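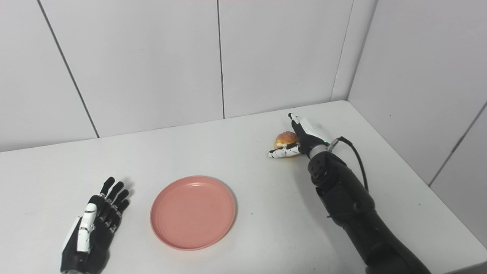

Selon Ada Pagano, la première semaine on garde les yeux sur les mains du robot, ensuite on recommence à regarder les plateaux. Son équipe conserve le dressage des commandes spéciales ; la mise en assiette des petits pains passe au poste Zokport.

4.2 Prise de poste

1. Dégager le plan de travail – seule l'assiette vide et le pain à servir y restent.
2. Saisir le code 3207 sur le pupitre.
3. Choisir le programme 42 (pain rond, assiette à rebord).
4. Reculer derrière la ligne de sol, puis valider.
5. Contrôler les deux premières assiettes avant de laisser tourner le cycle.

Note : le compteur s'arrête à 99 assiettes. L'opérateur le remet à zéro et inscrit son nom au cahier.

Attention : ne jamais reprendre un pain tenu par la main du robot. Appuyer sur Pause et attendre l'ouverture des doigts.

Les questions d'horaires et de rotation sont à adresser à Lech Ziółkowski.

Dernière mise à jour : février
© Benedetti – Contact – Haut de page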